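Cable sorting, take whatever

Quick one tonight, I have to be up early and the laundry is still in the machine. But people keep asking how the two-arm table at the shared workshop is going, so.

It's going. Slowly. The frame is done and I am never touching it again. Black extrusion all the way around the butcher block, arms bolted to the side rails, left and right. I spent most of March shimming the right base plate becuase the rail was a hair out of square and the arm leaned. You couldn't see it by eye. You could sure see it when the gripper landed next to the thing it was supposed to grab.

The top is from Zerkidwood, offcut bin, and I got lucky with it. No warp so far. I put 25 screws in from underneath and oiled it twice. Should have oiled it before mounting. Oh well.

Software side — I threw out my old motion script and moved to Wei, which is the little planner Kaiwen Duan wrote for his own arm and then let the rest of us use. Docs are one text file. Works fine. He sat with me for an hour and found that I had two joints swapped in the config, which explains a lot of the last month. Thank you Kaiwen, sorry about the language.

So the job I picked is cables. Cables and bins. Pick a cable up off the table, put it in a bin, don't drop it, don't drag the bin along with it. Sounds dumb and easy. It is neither, cables are awful. They sag, they spring open, the plug end is heavy and swings around and hits stuff. Blocks were a vacation compared to this.
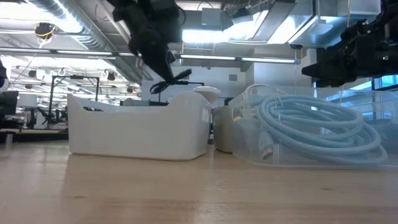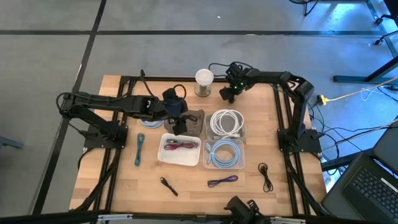
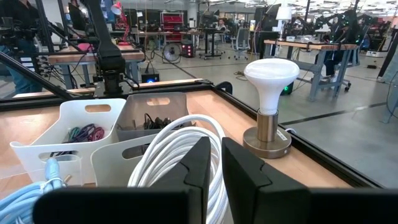
Bins, cables, grippers.

The clear plastic bins gave me the most trouble. The depth reading goes right through the walls half the time, so the planner thinks there's nothing there and sends the wrist straight at the rim. First fix was masking tape on the edges, ugly but OK. Second fix was just telling Wei where the bins are and making it keep a margin. I don't love hard coding that but it stopped the crunching noises.

Fingers next. The ones I have are the stock Brakon pair and they're too slick for thin cord. The fat braided stuff they hold great. Anything skinny slides out as soon as the arm speeds up. I ordered a sheet of grip rubber from Vekanport, they say up to 21 days shipping, so until then I run everything slow. Painfully slow. Grip force is at 128 out of whatever the max is on that controller, I went to 300 once and it flattened a plug. RIP.

Stuff left to do, mostly for my own memory:

strain relief on the left wrist, the cable there rubs when it twists
move the power strip somewhere I won't kick it
save the poses to a file instead of retyping them like an animal
try handing a cable from one arm to the other, just once, for fun
label the spare servos, good ones and dead ones are in the same box agian

The handoff is what I really want to see. Kaiwen thinks the timing will be a mess and he's probably right. I'd like both arms on one clock first, which means rewiring the controller box, which means a whole evening on the floor with a flashlight.

If anyone reading has gotten thin cords to stay put in a two-finger gripper without chewing up the jacket, please leave a comment. Foam? Heat shrink? I've got both, just haven't tried either one yet.

OK, laundry.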